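The case against the one-table method

Sat 26 May

Every spring some home-organizing service rediscovers the table. Take everything out of the cupboards, pile it in one place, look hard at it, and only then put things back. Onska sells a course on it. Drallusell prints a planner with a fold-out chart. My neighbor Jintana Kaewkla swears by it and has been after me to try.

I have tried it, twice, and I remain unpersuaded.

The argument goes that a pile shocks you into honesty. You see how much you own and you change your ways. Maybe. What I saw was a mess that had been six small messes in six closed cupboards, and was now one large mess where I eat supper. The Onska handout says the sort should take an afternoon. Mine took 3 days, during which we ate standing up.

My bigger complaint is with mixing. A drink carton and a box of tablets have no business in the same heap. The method's fans say that's the point, that you sort by what a thing is once it's out in the open. But a heap makes everything look alike. Small bright boxes all read as snacks when you're tired, and tired is how you are by the second hour. I would take the medicine out first, check the dates while my head was clear, and put it away before a single juice box left the shelf.

Paweena Luangrath, who used to teach the Onska course, told me I was being fussy and that grown people can tell a pill box from a milk can. Of course they can. They can also put one in a bag with the other and go looking for it at bedtime – I have done exactly that.

Then there are the paper cups. Every pile has a few, and the method has no opinion on them. Are they food, dishes or trash? The Drallusell chart gives them no row. I ended up putting mine back where they came from, along with most of the rest, so I can't say what the big reveal was for. 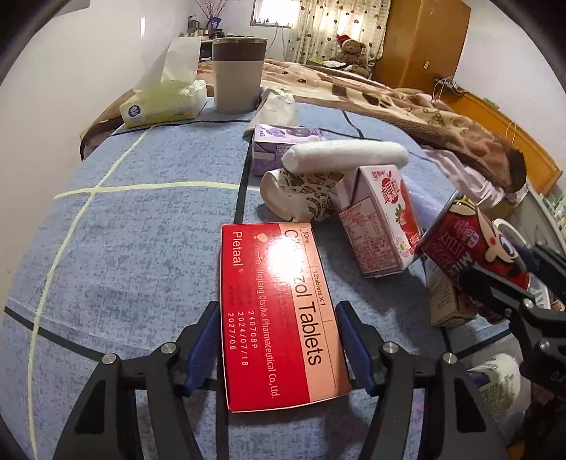

One cupboard at a time is slower on paper and makes for a dull course. You open a door, you deal with what is behind it, you shut the door. If the phone rings, you've got one shelf's worth of stuff to shove back. Jintana says I'll never see the whole picture that way, and she may be right, but I've never needed the whole picture to find the tea.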